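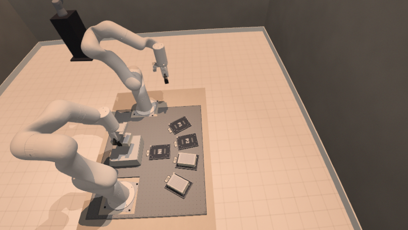 The parish at the end of the lake road

Kivmont has been written down in at least four different spellings. The oldest surviving mention is in a tithe list, where a clerk entered it as a farm owing butter and dried pike to the church across the water. There was no village then. The list gives one household, and the name beside it is Rautiainen.

The family stayed, and the name moved from the people to the land. Today Rautiainen is the low field between the church and the shore, and locals use it as a direction. You turn left at Rautiainen, or you leave the boat there.

The first chapel stood on that field. It was a log building on loose stones, put up by farmers who were tired of rowing to services, and for its first years it had no priest of its own. One came over in summer and again once the ice would carry a horse. Burials waited for him. The chapel burned, was rebuilt a little higher up the slope, and was finally taken down when the present church was finished. Some of the logs went into a grain store that still stands behind the old rectory. The notches don't match, so it is easy to tell which ones were reused.

Leena Kemppainen has spent much of her working life on the parish records. She grew up two farms north of the church and came back to it after teaching history in the city.

"People want a founding date for the sign," she says. "I can give them the year of the tithe list, but there was a farm here before a clerk came to tax it."

Her best source is a bound account book of 300 pages, kept by a run of churchwardens whose handwriting gets worse as it goes along. It records candles, nails, a new bell rope, and fines for fighting in the churchyard. It also records a long quarrel with the neighbouring parish over who should maintain the bridge. Kivmont lost, and paid for the timber.

The present church is plain on the outside, with tarred shingles and small windows. The nave is 30 paces long by the wardens' own measure. The bell hangs in a separate tower at the gate, and the tower leans slightly toward the lake. It was leaning when it was first sketched, and it hasn't been straightened.

The village was at its largest when the sawmill was running. The school roll reached 59 children in those years, and there was a shop, a dairy and a steamer landing. The mill closed, the steamer stopped calling, and the school became a hall. In winter nearly 45 people now live within the old parish boundary. In August, with the cottages open, the number is a good deal higher, and the church is unlocked every afternoon.

Veikko Kettunen has the key. He lives in the former dairy and will walk visitors up to the bell if the stairs are dry. His own interest is in the landing, where the piles of the steamer jetty show at low water. He has a drawing of it pinned in his kitchen, with the depth marked at each pile, and he corrects it most summers.

The road from the highway is gravel for the last stretch. There is parking beside the hall, and the path to the grain store starts behind the rectory fence.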